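Notebook, May
By the bench team, Stoneck workshop
Reading time: 2 min

Second day with the Prosar two-arm kit, on trial from Gudance. Firmware 2056. The licence on offer covers 2000 cycles, then we must pay or send it back.

Calibration of both arms went well after I moved the cable of the left one – it was pulling at the wrist. Run 71 is the snack tray task, with sandwich basket and foil bundle basket both in reach. I keep the speed low until I trust the grippers with soft packaging.
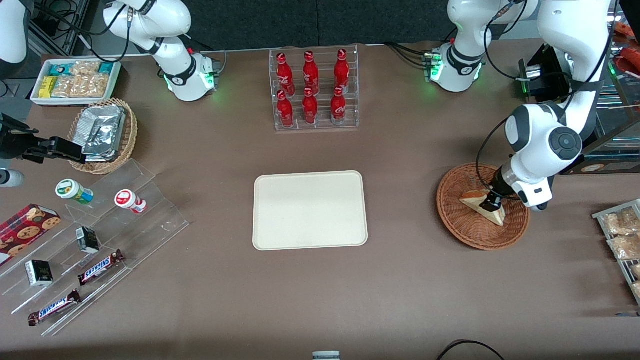 Khosravi wrote back that the low speed will hide grip faults, and that we should try the normal setting before we judge the price. I agree in part. Next: same layout, normal speed, softer finger pads.

Contact: Stoneck workshop, bench desk
Back to top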